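Category: Datasets > Indoor Objects > Soft Goods

# Nandamness Soft Toys - data card

Version of 21 Jan 2025. Maintainers: Tonantzin Chávez, Valdis Ķēniņš.

## Contents

The set has 2491 records of plush toys on tabletops: 2000 for training, the rest held out. Each record gives toy type, main color, pile length and resting pose.

## Room

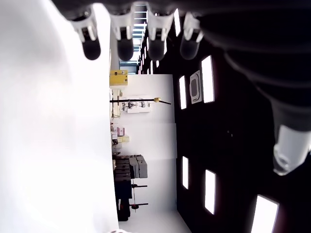

Lighting is stored per session in `room.csv`, one row per session. Color labels were checked against fabric swatches under the same light. The ceiling is nearly black with bright rectangular fixtures, and daylight comes in through the windows, so `light_source` is set to `mixed`. Do not use the color field for shade matching - it holds plain names only.

## Objects and poses

Pose is one of `upright`, `side`, `back` or `face_down`. Tags and labels stay on the toy and are part of the object. Anything under the toy goes in `support`, with the table as the default.

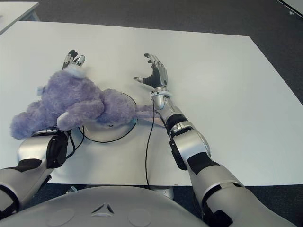 Teddy bear, lavender-purple, long pile. Pose: `side`. Support: white table, round white disc.

## Known issues

- `pile_length` is missing in 13 records.
- Long pile hides small labels.

Related datasets
Rukier Folded Towels
Meléndez Table Surfaces
Trirkititz Cushions

1515 downloads | 13 shares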